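4.2 Wrist-view consistency under camera roll

The policy in Section 3 takes three image streams: one from the head and one from each wrist. In earlier work on the Garier arm (Xiao variant), wrist images were rotated in software so that gravity pointed down before they entered the encoder. We did not do this. The wrist joint passes through large roll angles during a normal reach, and a fixed rotation can be correct for only one of them. A rotation computed from joint readings is possible, but it adds black corners whose shape changes from one time step to the next, and in our first trials the encoder learned to read arm pose from the shape of those corners.

Instead, raw wrist images are passed to the encoder together with a roll token. The token is a learned embedding of the camera roll angle, quantized into 15 bins. It is added to every patch embedding of the matching wrist stream. The head stream receives no token.
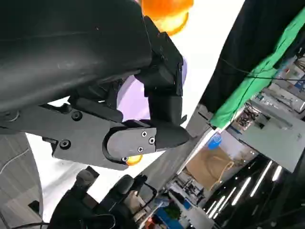
Roll is only part of the difficulty. The arm housing and the finger linkage take up a large share of the wrist view, and that share does not stay fixed relative to the objects on the table. When the arm is raised, much of what remains visible is background: shelving, ceiling lights, cable runs, other equipment. A policy trained on demonstrations from a single site can attach actions to these items, and it will then fail when the table is moved. We call this background binding, and we measure it directly in Section 4.4.

To reduce it, a consistency loss is applied between the wrist and head encoders. For each time step, the head features are projected to a 17-channel object map. The wrist features are projected to the same map through a cross-attention layer, with the relative camera pose supplied as input. The loss is the cosine distance between the two maps, averaged over cells that the head encoder scores as occupied. Cells scored as empty do not contribute. Where an object is hidden from the wrist camera by the gripper, the term is down-weighted by the visibility estimate of Section 3.3 but is never set to zero — a hard cutoff made training unstable.

The training set contains 1,562 teleoperated demonstrations of tabletop placement with a plate, a cup, and small round orange objects. All were recorded with the same two-arm platform. Object positions were changed between demonstrations by the operator, who was asked to avoid repeating a layout. The cup was allowed to start either upright or on its side.
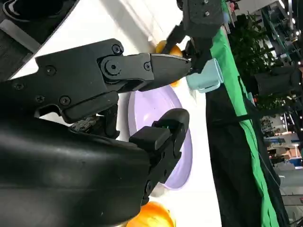

Figure 6. Wrist camera input without roll correction. The lavender plate lies behind the fingers and is partly hidden by them; the light blue cup is on its side near the table edge, with the gripper of the other arm above it.

Views such as the one in Figure 6 are the main target of the consistency loss. The plate rim is interrupted by the lower finger, and an orange object is partly covered by the tip of the upper jaw. An encoder trained on wrist images alone tends to split the plate into two regions. With the loss applied, the object map usually keeps a single region, and the predicted plate center moves less between adjacent time steps. The effect is weaker for the cup. We attribute this to its change in outline between upright and lying poses, which the head encoder also handles poorly in the early part of training.

The second arm is a further source of error. It enters the wrist view without warning, its color is close to that of the near gripper, and the baseline encoder often merges the two. We tested a separate channel for the far arm, supervised by forward kinematics. It improved the maps but had no measurable effect on placement, and it is left out of the final model.

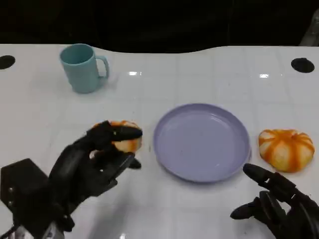 The head stream is much easier to interpret. Plate, cup, and orange objects are separated well against the white tabletop, and the fingers hide only what they hold. For this reason the gradient of the consistency loss is stopped at the head encoder. When it was allowed to flow in both directions, the head maps became worse while the wrist maps improved only slightly, and the combined policy lost its ability to tell a held object from one resting on the table near the hand.

The annotation procedure for held and resting objects was written by Huiling Tang and follows the Plellcombe labeling guide with one change: an object touched by a finger but still supported by the table is labeled as resting. Frames in which support could not be judged were excluded from the loss and kept for policy training. The Staltley planner, used as a baseline in Section 5, receives the same labels.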